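Lovura Sport Wash, tested at home

I bought the Lovura sport wash in January with my own money. It cost $22 for a bottle that does 28 loads, so it isn't cheap. Our regular detergent, the Prakora free and clear, costs less than half that per load and does fine on towels and jeans. It does not do well on synthetic shirts. They smell clean out of the dryer and sour again ten minutes into a workout. 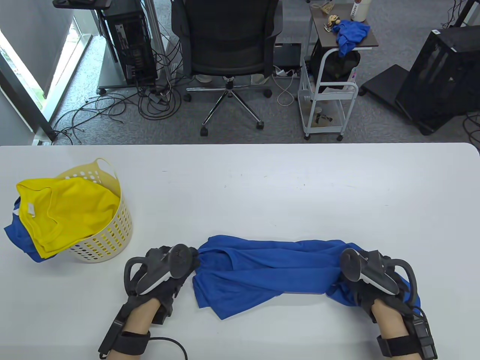

Issue 22

I used Lovura on every load of gym clothes for seven weeks. Cold water, normal cycle, no softener. The sour smell was weaker after the second wash and gone from most shirts by the fourth. Two older shirts never fully came around, and I have since cut them up for rags.

The liquid is thin and the cap pours badly. It runs down the side of the bottle and leaves a ring on the shelf. The fill line inside the cap is also hard to see, so I marked mine with a pen.

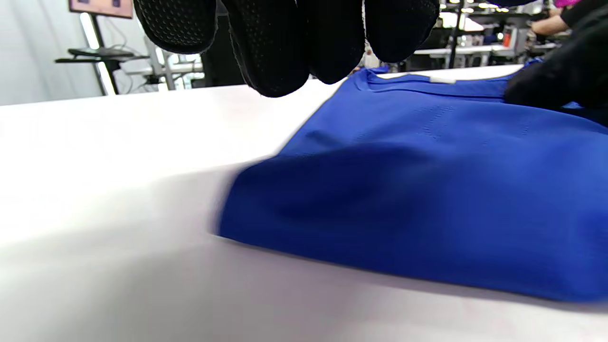 Titilayo Chukwu wrote to ask about soaking, and says half a cap in a bucket of cold water overnight did more for her kids' jerseys than three machine washes. I tried it on a pair of knee sleeves and agree.

There is a light scent, something like cucumber. It fades on the line but hangs on in the dryer. An unscented version would suit me better – I couldn't find one.

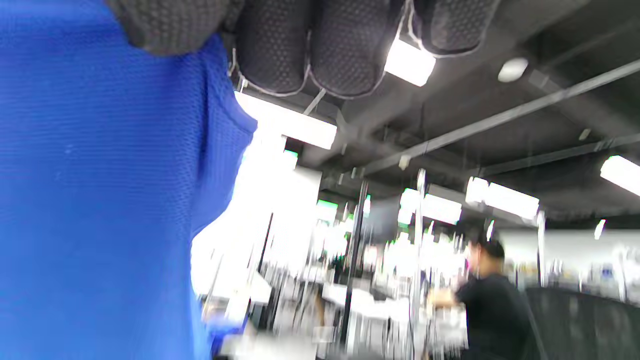
Colors held up well. A red shirt that used to bleed left the rinse water clear. Printed numbers are peeling at the same slow rate as before, and I don't blame the soap for that.
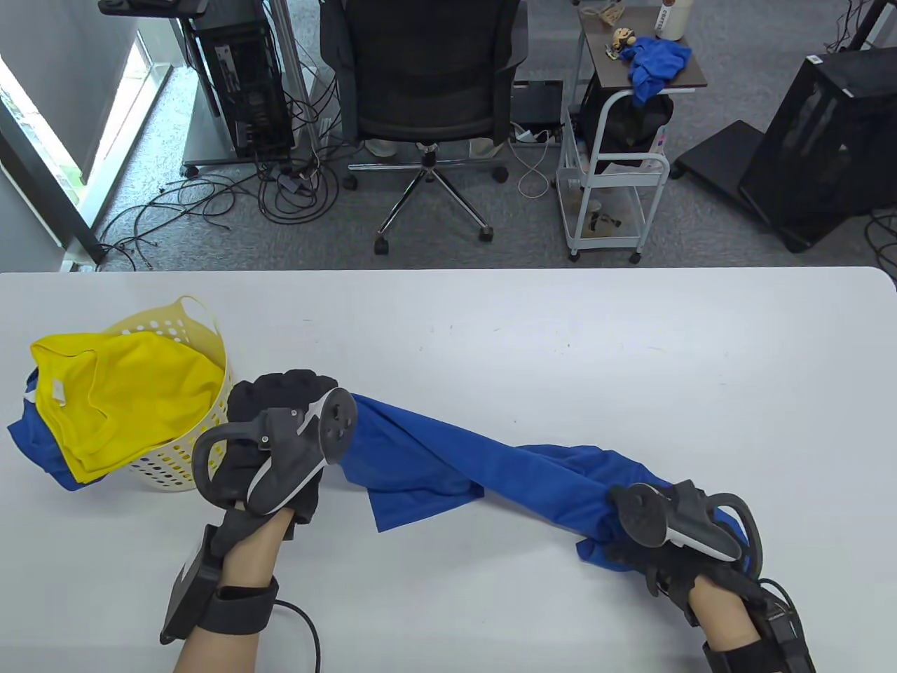 Ha-rang So disagrees about the price: white vinegar in the rinse gets you most of the way, for pennies. Maybe so, but my washer manual warns against vinegar on the seals.

I'll buy Lovura again for gym clothes and keep the Prakora for everything else. Four stars, with one off for the cap.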